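Home Datasets Guides Changelog Contact

Filed under: household storage / cabinets / put-away tasks

# Omora Cabinets

Welcome! Omora Cabinets is a small collection about one of my favorite corners of housework: putting flat things away in a cupboard and finding them again later. Folders, envelopes, placemats, thin books - all the stuff that slides to the back of a shelf and stays there until tax season.

## What's in it

- 350 short clips, 184 of them with written notes
- 2 room setups, named Grultis and Dimari
- plain text labels, one file per clip

Each note says which shelf was used, whether the doors were open or closed at the start, and where the item ended up. I love the shelf notes most, and "pushed to the back" comes up a lot!

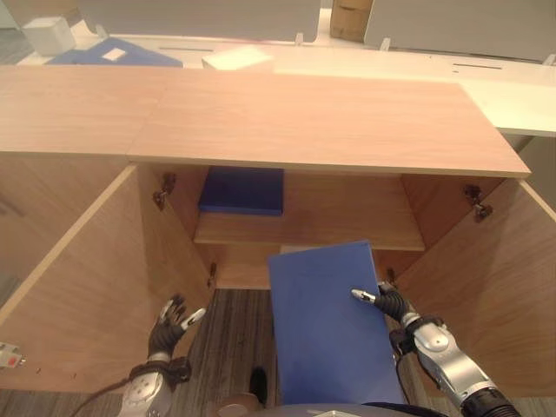 Shelf names go from the top down, and the floor of the cabinet is always called `base`, even when there's only one shelf above it. Left and right are given as you face the cabinet. Doors get their own labels (`door_left`, `door_right`), so a clip with one door open is easy to search for.

## Known gaps

Drawers aren't covered yet. Glass doors aren't either, and the February batch leans heavily on paper items. Clips under the tag `Hà` use an older spelling of the shelf labels - run `fix_labels` with the default threshold of 80 before mixing them with the rest.

## Contributing

Got a cupboard with odd shelves or a door that swings the wrong way? Please send notes, I'd be thrilled to add them.

Maintained by Diarmuid Brophy. Last edited Sat 19 April.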